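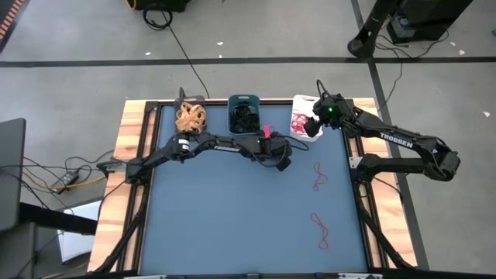 검색어를 입력하세요 검색 통합검색 상세검색

고무줄도 제자리가 생겼다… 리브몬트 이캄 공동작업실, 가을맞이 작업대 정리

읽는 시간 4분 공유 26 댓글 4

리브몬트 시장 뒷길을 따라 조금 올라가면, 꽃집과 철물점 사이에 이캄 공동작업실이라는 작은 간판이 하나 나온다. 동네에서 채소를 내는 집, 헌책을 묶어 파는 집, 꽃다발을 만드는 집이 돌아가며 포장 일을 하는 곳인데, 요 며칠 이 작업실에 들른 사람들은 저마다 비슷한 이야기를 하고 나온다. 고무줄 찾기가 참 편해졌다는 것이다.

고무줄 이야기로 기사를 쓴다고 하면 웃을 분도 계시겠지만, 포장 일을 한 번이라도 해 본 분이라면 고개를 끄덕이실 것이다. 대파 한 단을 묶으려고 손을 뻗었는데 두꺼운 검은 밴드가 따라 나오고, 그걸 떼어 내다가 가느다란 고무줄이 바닥으로 튀고, 허리를 굽혀 줍고 나면 방금 가지런히 모아 둔 대파가 또 흐트러져 있고! 이캄 작업실에서는 그런 일이 하루에도 몇 번씩 있었다고 한다.

이번 정리는 10월 29일에 마무리됐다. 작업대 한가운데에는 넓은 파란색 작업면이 깔려 있고, 그 안쪽 끝을 따라 뚜껑 없는 통 세 개가 나란히 놓였다. 짙은 회색 통에는 황갈색 고무줄이, 가운데 짙은 청록색 통에는 검은 밴드가 수북하다. 오른쪽에는 흰 통이 자리를 잡았다. 대단한 가구를 들인 것도 아니고 벽을 새로 칠한 것도 아닌데, 일하는 사람들 말로는 이만한 변화가 없다고 한다.

일을 꾸민 사람은 작업실 살림을 오래 맡아 온 루치나 아담치크 씨다. 아담치크 씨는 지난 3월부터 고무줄 상자를 볼 때마다 마음이 불편했다고 했다. 그때는 커다란 종이 상자 하나에 온갖 것이 다 들어 있었다. 쓰던 고무줄, 새 고무줄, 빵 봉지를 묶던 철끈, 누가 넣어 두었는지 모를 머리끈까지 한데 엉켜서, 한 줌을 집으면 상자 전체가 딸려 올라올 것 같았다는 이야기다.

"버리자는 말도 나왔어요. 새로 사면 얼마 안 하니까요. 그런데 저는 그게 아까웠어요. 고무줄이 얼마나 오래가는데요. 시장에서 부추 묶어 온 고무줄로 다음 날 우리 책 묶고, 그 책 사 간 집에서 또 과자 봉지를 묶잖아요. 그렇게 동네를 한 바퀴 도는 게 저는 보기 좋더라고요."

헌책을 다루는 막시밀리아노 세구라 씨도 거들었다. 세구라 씨는 책을 묶을 때 넓고 힘 있는 밴드를 좋아한다. 가는 줄을 세게 감으면 표지 모서리에 자국이 남아서 손님께 드리기 미안하다는 것이다. 그래서 예전에는 본인이 쓸 밴드를 앞치마 주머니에 따로 챙겨 다녔는데, 집에 가서 빨래를 돌리고 나면 세탁기 안에서 밴드가 줄줄이 나왔다고 한다. 요즘은 주머니가 가벼워졌다며 앞치마를 툭툭 털어 보였다.

꽃을 하는 아이타나 로사노 씨의 사정은 또 다르다. 줄기가 여린 꽃은 조금만 세게 묶어도 물러지기 때문에, 로사노 씨는 탄력이 살짝 죽은 헌 고무줄을 일부러 골라 쓴다. 남들이 버리려는 것을 반가워하는 셈이다. 로사노 씨는 기자에게 고무줄 고르는 법을 한참이나 가르쳐 주었는데, 손가락 두 개에 걸어 천천히 벌려 보고 표면에 잔금이 가면 그만 쓰고, 금이 가지 않고 느긋하게 돌아오면 꽃 묶기에 제격이라고 한다. 들은 대로 집에 와서 서랍 속 고무줄을 당겨 보았더니 절반은 그 자리에서 끊어졌다. 우리 집 서랍도 정리할 때가 된 모양이다.

나누는 기준을 두고는 의견이 꽤 갈렸다. 길이로 나누자는 사람, 굵기로 나누자는 사람, 새것과 헌것으로 나누자는 사람이 있었다. 끄엉 또 씨는 처음에 굵기별로 통을 50개쯤 두면 좋겠다고 했다가 다 같이 한바탕 웃었다고 한다. 결국은 색으로 나누기로 했다. 바쁠 때 눈으로 보고 바로 손이 가려면 색만 한 것이 없다는 아담치크 씨의 말에 다들 수긍했다. 또 씨도 지금은 만족한다면서, 그래도 언젠가 굵기별 통을 갖고 싶은 마음은 그대로라고 덧붙였다.

엉킨 고무줄을 푸는 데는 요령이 필요하다. 작업실 사람들이 권하는 방법은 넓은 면에 한 줌만 덜어 놓고 손바닥으로 살살 굴리듯 펴는 것이다. 한꺼번에 쏟으면 보기만 해도 지친다. 한 줌을 펴고, 같은 색끼리 밀어 모으고, 통에 담고, 다시 한 줌을 던다. 급하다고 잡아당기면 매듭이 더 조여지니 손끝에 힘을 빼야 한다. 오래 묵어 서로 들러붙은 것은 억지로 떼지 말고 따로 빼 둔다. 세구라 씨는 라디오를 틀어 놓으면 한결 낫다고 했고, 로사노 씨는 따뜻한 차를 곁에 두되 팔꿈치에서 멀리 두라고 당부했다. 이유는 묻지 않았다.

파란 작업면에 대한 칭찬도 여러 번 들었다. 황갈색 고무줄은 나무 위에 떨어지면 눈에 잘 안 띄는데, 파란 바탕 위에서는 금방 보인다는 것이다. 작업대 양쪽 가장자리로는 밝은 색 나무가 길게 둘러 있어서 보기에도 따뜻하다. 회색 콘크리트 바닥이 조금 썰렁해 보이던 방인데 나무 빛깔 덕을 본다고, 한 이웃은 들를 때마다 그 결을 한 번씩 쓸어 보고 간다.

물론 다 해결된 것은 아니다. 통 안의 고무줄은 여전히 저희끼리 엉킨다. 색은 맞춰 놓았어도 한 가닥씩 얌전히 누워 있지는 않는다는 말이다. 마이테 알카라스 씨는 이것을 두고 이렇게 말했다.

"우리 할머니 부엌 문고리에도 고무줄이 늘 한 뭉치 걸려 있었는데, 그것도 한 번에 하나만 빠진 적이 없어요. 고무줄은 원래 그런 거죠. 저는 검은 것하고 누런 것만 안 섞이면 더 바랄 게 없어요."

알카라스 씨는 농산물 꾸러미를 맡고 있어서 고무줄을 가장 많이 쓰는 사람이기도 하다. 이번 철에 꾸러미를 받는 집이 23가구인데, 꾸러미마다 쪽파며 근대며 당근을 따로 묶다 보면 황갈색 고무줄이 쑥쑥 줄어든다. 다행히 받은 분들이 고무줄을 모아 빈 봉투에 넣어 돌려주는 일이 늘었다. 얼마 전에는 한 어린이가 고무줄을 공처럼 둥글게 감아서 보내왔는데, 풀기가 아까워 창가에 그대로 올려 두었다고 한다.

동네 가게들도 반기는 눈치다. 전기용품을 파는 볼텔에서는 전선을 묶고 남은 검은 밴드를 모아 두었다가 건네기로 했고, 맞은편 크르츠아르슬란 빵집도 밀가루 포대에서 나오는 끈을 버리지 않고 한쪽에 챙기고 있다. 빵집 끈은 아직 들어갈 통이 정해지지 않아 당분간 종이봉투에 담아 선반에 둔다.

작업실에서는 집에 쌓인 고무줄을 나누고 싶은 주민이라면 누구나 가져와도 좋다고 전했다. 색을 미리 나눠 오면 고맙지만 그냥 섞어 와도 괜찮다. 다만 음식물이 묻은 것은 미지근한 물에 헹궈 그늘에서 말린 뒤 가져오고, 철사가 든 끈은 손을 찔릴 수 있으니 따로 싸 달라고 부탁했다. 햇볕에 오래 두어 끈적해진 고무줄은 아쉽지만 받지 않는다. 필요한 만큼 얻어 가는 것도 물론 환영이다.

취재를 마치고 나오는 길에 아담치크 씨가 고무줄 몇 가닥을 손에 쥐여 주었다. 지금 기자의 수첩을 묶고 있는 것이 그 가운데 하나다. 나머지는 다음에 시장에서 시금치를 사면 써 볼 생각이다.

이 기사 공유하기 26 댓글 4개 모두 보기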